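Sorting bracelets and hair ties
Posted by Siebe Maes, November 30, 2023

If your small accessories all live in one drawer, set aside an evening and do the lot in one go. You will need a flat surface, a soft cloth, a few shallow boxes and some small bags.

Step 1. Lay things out
Tip everything on to a plain cover, so that beads don't roll away. Pull the bracelets and ornaments out first. They tangle with everything else and scratch easily.

Step 2. Check the beads
Open each bracelet into a loop and lay it flat. Dark beads and white beads are best kept well apart while you work.

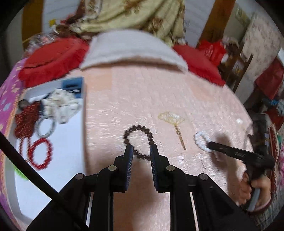 Run the string through your fingers and feel for thin or stretched spots. If the elastic shows between the beads, restring it before you wear it again. Wipe the beads with a barely damp cloth and let them dry before they go away. Anything with a chain or tassel gets its own bag, with the chain laid straight.

Step 3. Group the hair ties
Put scrunchies with scrunchies and thin bands with thin bands. Fluffy ties shed, so keep them off the beads. Coiled rings can be stacked.
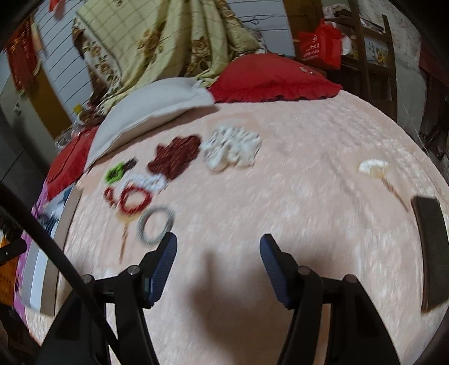
Throw out any that have lost their stretch. Fabric scrunchies can be hand washed in cool water and dried flat, but check the label if there is one.

Step 4. Put it all away
I use the Lusten trays, 2 to a drawer, with bracelets in the front one. Old chocolate boxes do just as well. Larger scrunchies go at the back, where they won't get crushed.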